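Pindeo Clip-On Dash Fan, the 9-inch one

Posted 14 December 2021 in Lifestyle

Quick one today, packing for a trip. Bought this fan for the back seat because the AC in our car never gets past the front row. Paid for it myself.

Setup -- two minutes. Clamp goes on the headrest post, cord runs down between the seats. Cord is long enough, barely. The Wustis one we had before came up short and I ended up buying an extension that cost half as much as the fan.

Three speeds. Low is useless. Medium is where it lives. High is loud, like can't-hear-the-podcast loud, and the kids complained more about the noise then the heat.

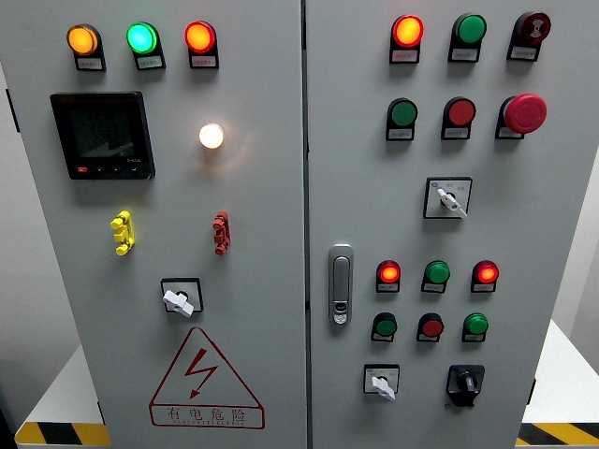
Clamp has held up fine though. We did 1,345 miles with it last trip, lots of bad road, and it slipped once. Put a bit of rubber shelf liner under it after that. The head tilts up and down but doesnt swing side to side unless you turn it by hand, so whoever sits in the middle gets the most air. There were arguments.

Dislikes: the blue light on the base. Stays on whenever it's plugged in. Black tape, done. Also the grille won't come off without a tiny screwdriver and it was already pretty dusty by week three.

The Sowah version has a removable grille and a battery, costs more, and friends who have it say the battery quits in a hour. Haven't tried it.

Would buy again, on sale. Four out of five -- make that three and a half, the noise on high really is bad.

Next up: Kirkano trunk organizer

Read more
Lifestyle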